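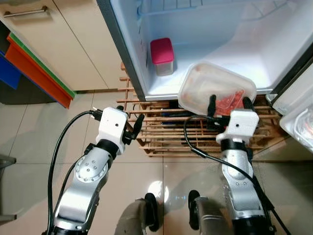 Small square tub at the back left, bigger rectangular one at the front. A whole fridge floor to play with!

Small fridge, leftovers, and the joy of a bare shelf

Last updated: April

I love a small fridge. I had a huge one for years in the Cliltow house and I lost food in it constantly, whole cucumbers, a jar of olives that must have moved in before I did. Then I spent a year with a little one that came up to my hip and I ate better, shopped smarter and threw out so much less that I never went back. If you've just moved into a place with a small fridge and you're feeling glum about it, please don't! You need a few decent containers and a few habits, and most of the habits take no time at all.

Start with the floor

The bottom of a small fridge is the best spot in it. It's flat, it's solid, nothing tips through the rails, and if something leaks it leaks onto plastic you can wipe. I keep leftovers and cut-up food down there and leave the wire shelf for things with a proper base, like jars and cartons. Wire shelves and small tubs don't get along. One corner slides between the rails and the whole thing leans, and then you're mopping soup at breakfast.

Before you load anything, take a second to decide which side is which. Mine goes little things left, long things right. It doesn't matter which way you do it as long as everybody in the house does the same (I put a note on the door for the first month and then it was just how we did things).

See-through sides, every time

If you change one thing, change your tubs. A cloudy or clear body means you can tell there's red pepper in there from across the kitchen, and what you can see gets eaten. I had a set of lovely dark green ones and they were where lunches went to die. Colored lids are fine, great even. We use a bright lid for anything already cooked and a plain one for raw prep, and the kids picked it up faster than I did.

Frosted tubs are a bit harder to read than clear ones, so I put the obvious things in those (cheese, half a lemon) and keep the clearest for anything chopped.

Go rectangular

Round tubs are pretty, and they waste every corner they stand near. Square and rectangular ones push up against each other and against the walls. My favorite is a long shallow box with rounded corners that takes a full batch of chopped vegetables in one layer, so the ones at the bottom don't get crushed and watery. A small square next to it holds the odds and ends. Those two shapes cover nearly everything I cook.

Loading without the spill

Small fridges are low and the opening is narrow, so most spills happen on the way in. A few things that help:

Open the door all the way first. If it's half open you'll catch the door bins with your elbow.

Press the lid down at all the corners, then run a thumb along the edges.

Back goes in before front. If the little tub lives at the back, put it there before you bring the big one over.

Wipe the base of the tub.

Don't fill to the brim. I leave a finger's width, and then a bit of a tilt on the way in is no drama at all.

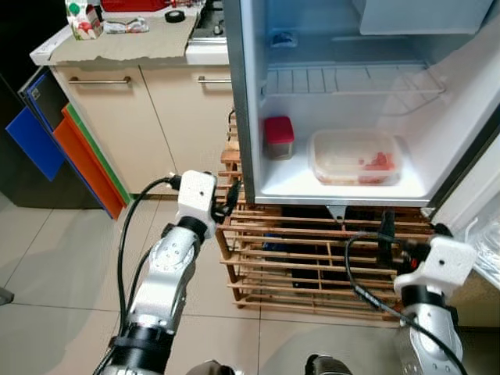 Square one left, long one right, and the wire shelf above them.

Get it up off the floor

A small fridge standing straight on tile makes you crouch for everything. Put it on something low and sturdy and your knees will thank you, plus you can sweep near it without banging the broom on the feet. A slatted wooden crate is lovely for this, the open sides let you use the space inside too. Do check that the crate can carry the load and that all the feet land on something solid. Push on the top corners with the fridge empty, and if you feel any rocking at all, sort it out before you put food in. Leave a gap behind it for air, and look in your manual for how wide.

Think about the door swing while you're at it. You want a bit of counter close to the side that opens, so you can set a tub down, open the door with a free hand and then pick the tub up again. My friend Nanna Hauksdóttir lived for ages with a fridge that opened the wrong way and carried every single thing around the door, and then learned that hers had hinges that could be swapped over. Ten minutes with a screwdriver! Check yours.

The freezer bit at the top

If yours is the kind with a small freezer box inside, be kind to it. Don't let frost build up until the little door won't shut. I defrost when the ice is as thick as a pencil, with an old towel on the bottom and a bowl of warm water on the shelf, and never ever with a knife. Freeze things flat in bags, then stand them up like records.

Keep tall or delicate greens off the shelf right below the freezer box. Lettuce can freeze against the cold part and then it's mush. Jars don't mind.

Cut peppers and tomatoes

I get asked about these more than anything. Peppers first, they're easy: chop them dry, fold a sheet of paper towel into the bottom of the box, lid on, and swap the towel if it gets soggy. Mine stay crisp for days. Tomatoes are trickier and I only chop what I'll use by the next evening. Drain off the juice (drink it, or into the soup) and don't salt them until you serve.

Raw meat goes in its own tightly closed tub on the very bottom, and if there's raw meat on the floor of the fridge then the ready-to-eat things move up to the shelf that day, wire rails or no. A small tray under them stops the wobble.

Door bins

The door is the warmest part, so it's sauces, butter you want soft, and packets. Milk does better inside. I love a door bin for little bright packets that would vanish anywhere else, just don't stack them two deep.

My shopping-night routine

It goes like this. Everything out on the counter, quick wipe with warm water and a drop of dish soap, dry cloth. Old food back in first, at the front. New food behind. Then I look for a minute and plan tomorrow's lunch from whatever's nearest. I do the whole thing in 6 minutes with the radio on, and it's one of my favorite bits of the week.

For labels I like tape. A strip on the lid with the date, peel it off before washing. Masking tape takes a pen best. Freezer tape for the freezer.

Comments (4)

nalla_kitchen
The low crate tip!! I've been on my knees in front of mine since I moved in. Going to look for one at the weekend. What do you keep inside yours?

Skarphéðinn Vigfúsdóttir
Disagree about round tubs, they wash so much easier and nothing hides in the corners. But I did try the paper towel thing with peppers and yes, okay, you win that one.

Khunthong
Can I add one? Keep a cheap thermometer on the shelf. Mine had been running warm and I had no idea. Also bread does NOT need to be in there, that freed up a third of my fridge.

Nanna H.
Ten minutes with a screwdriver plus 57 looking for the screw I dropped. Still worth it.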